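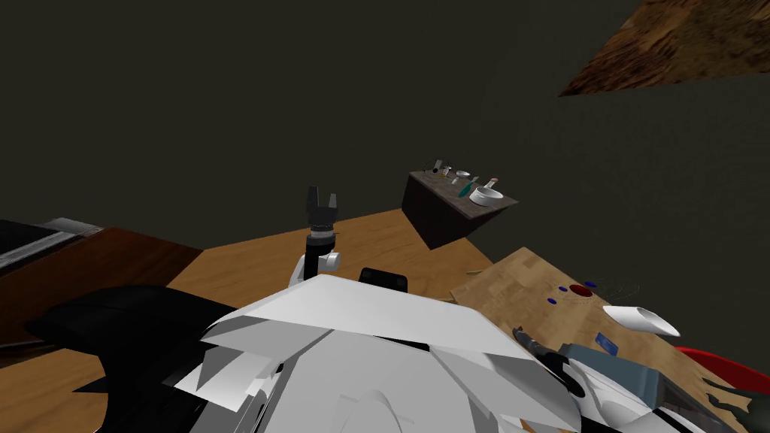
Ticket: Label printer in shipping office prints every third label blank
Opened by: Nazareno Marras, Shipping
Opened: 12 Aug 2025
Priority: Medium (requested: Apocalyptic)
Status: Closed
Product: Clestex desktop label printer, connected to the Wudolico order system

Original request

Every third label comes out blank. One good, two good, three blank, and off we go again. I have turned it off and on. I have turned it off and left it off through lunch, in case it wanted a rest. I have changed the roll. I have asked the packing bench whether anyone touched it and received the expected answer.

We have 183 orders to get out by the last pickup and I am at present feeding the blanks into a shoebox, as they cost money and I was raised properly. Please send help or a larger shoebox.

N. Marras

Support, first reply

Thanks for the details. Before anyone walks over there, please check a few things:

Is it every third label exactly, or does it wander?
Are the blanks full size, or do you get a short strip?
Which roll is loaded? The part number is on the inside of the core.
When you hold the feed button down for a self-test, are there blanks in that too?

Please don't reinstall the driver yet. Reinstalling the driver is where evidence goes to die.

Nazareno Marras

Exactly every third. You could dance to it, if you like waltzes.

The blanks are full size and otherwise lovely.

The core says Illden and then a number that somebody has cut through with a box knife. The box it came in has gone to recycling. It's the same brand we always buy.

The self-test ran for most of a yard and had no blanks. It did have a great many tiny diamonds and a paragraph in what I take to be printer.

I had already reinstalled the driver when your message arrived. Sorry about the evidence.

Support

Fine. If the self-test is clean, the head, the ribbon and the gap sensor are probably all right, and we can look upstream. There's still a chance the roll has a different gap from the old ones and the self-test simply isn't fussy about it. Please run the media calibration: power off, hold feed and cancel together, power on, let go when the light turns orange. It will spit out a few labels and stop.

Then print ten from Notepad, or anything at all that isn't Wudolico, and tell me what you get.

Nazareno Marras

Calibration took three tries. On the first I let go at yellow, which in my defense looks a lot like orange under these lights. On the second I held on too long and it went into a mode where it printed its own network address until I pulled the plug. The third was a success.

Ten from Notepad, all ten printed. They say "hello" because I ran out of ideas. I then sent six orders from Wudolico and got four labels and two blanks, right on the beat.

So the printer is innocent. I have apologized to it.

Support

Good, that narrows it down. Wudolico sends each order as a batch of pages. If the template has an extra page in it, you'd get a blank after each order. You're getting one after every two labels, so I need to know how many labels go on a typical order.

Nazareno Marras

Two. One for the carton and one for the paperwork pouch. I feel that I could have mentioned this earlier.

Looking at the four good ones in that light, they belong to two orders. The other two orders are the ones I sent again because I thought they hadn't gone. So it's label, label, blank, and then the next customer.

Support

Then it isn't every third label going blank. It's a third page on every order. The printer is doing what it's told, which it will no doubt bring up at its next review.

Please open Wudolico, go to Documents, then Templates, then Shipping, and tell me which template is ticked as the default and when it was last changed. You may not have rights to edit it but you should be able to look.

Nazareno Marras

Default is one called "Carton + Pouch NEW (2) final". Below it are "Carton + Pouch", "Carton + Pouch NEW" and "DO NOT USE", which also has a tick next to it, in gray.

Last changed yesterday evening. It doesn't say by whom. The column for that is there but it's blank, like so much else in my life today.

Support

I can see it from this end. The new template has three pages. Page three holds a single text box reading customs_note, which pulls from a field on the order. When the order ships domestically the field is empty, so you get a page with nothing on it. For an overseas order it would print the customs line.

It was added at the request of the Yilma account, who want a customs note on every carton. Whoever built it put it in the shared template and left out the condition that hides the page. I have a fair idea who that was, as the change was made with my login. In my memory I tested it. I did test it, on an overseas order.

Nazareno Marras

I'd like it noted that I said none of the things that came to mind.

Support

Noted, with thanks.

Workaround for right now, while I fix the template properly:

1. In the print window, click Pages and change All to 1-2.
2. Tick Remember for this session.
3. Leave Yilma orders until last. Set those back to All.

The setting forgets itself when you log out. If you go to lunch and the screen locks, that's fine. If you log out, do it again.

Nazareno Marras

Working. Two labels per order, no blanks. The packing bench has stopped standing behind me.

One thing. On some orders the second label now comes out with the address a quarter inch too high, so the zip code sits on the edge and the scanner at the dock sulks. Is that the template as well, or have I upset it with all that calibrating?

Support

Could be either. Which orders? Is there any pattern, such as long addresses?

Nazareno Marras

Long company names. If the name goes onto two lines the whole block moves up to make room. I checked a sample from last December pinned to the corkboard, and there the block moved down. Apparently we used to have gravity.

Support

That's the template. The address box is anchored at the bottom and it should be anchored at the top. Somebody dragged it while making room for something and the anchor flipped. Same somebody.

I've now done the following:

Copied the old "Carton + Pouch" and named it "Shipping labels". No numbers, no "final".
Moved the customs note to its own template, "Shipping labels – Yilma", linked to that customer only.
Set page three on that one to hide when the field is empty, in case they ever order something locally.
Anchored the address box at the top.
Put the old ones in an archive folder, including "DO NOT USE", which turned out to be in use. The returns desk has been printing from it since the spring and likes it. I've renamed it "Returns" and we will never speak of it again.

Please log out of Wudolico, log back in, and print one ordinary order, one with a long company name, and one for Yilma. Leave Pages on All.

Nazareno Marras

Ordinary order: two labels, tidy.

Long name: two labels, address where God intended. The scanner took it first go.

Yilma: three labels, with the customs note on the third. The note reads "TEST TEST customs blah". I assume this isn't the official wording.

Support

It is not. That's the placeholder, and it was sitting in the customer record. I've replaced it with the text they sent us. Did any go out like that?

Nazareno Marras

One carton. It was still on the dock, so I peeled it off, and now it's in the shoebox with the others.

Support

Thank you. I owe you a coffee.

Since you mention the shoebox: please don't feed used blanks back through the printer. Once they're off the roll the sensor can't find the gap, and the edges lift and leave glue on the head. Cleaning it is fiddly and a new head takes longer to arrive than you'd like. They're fine for writing on by hand.

Nazareno Marras

I had fed one back through by the time I read this. Just the one. It went in and hasn't come out.

Support

Power off. Open the lid with the green tab, lift the ribbon carriage, and turn the roller toward you with your thumb. Do not use a screwdriver, a box knife or the good scissors. If there's glue on the roller, use one of the alcohol wipes from the stationery cupboard and let it dry before you close up.

Nazareno Marras

It's out, in two pieces, both accounted for. Roller wiped. I used no blades of any kind, though I thought about it. Printed five more and all fine.

Everything made the pickup except a pallet of returns that was never going to. You can close this. The shoebox is staying, as we now use the blanks for marking shelves.

Support, closing note

Cause: shared shipping template edited to add a customs page with no hide condition. Address box anchor changed in the same edit. Placeholder text left in one customer record.

Fix: templates split by customer, anchor restored, placeholder replaced, jam cleared by user.

Follow-up: template changes now go to the shipping office for a test print before they become the default. Separate ticket raised for the blank "changed by" column. Part number needed from the next box of Illden rolls before somebody opens it with a knife.

Reopened by Nazareno Marras

Nothing is broken. I just wanted to ask how the person who likes "DO NOT USE" can get to it now, as she can't find it under R.

Support

It's under Documents, then Templates, then Returns, which is a folder, and inside that there's "Returns". I've put a shortcut on her desktop and called it DO NOT USE.

Closed.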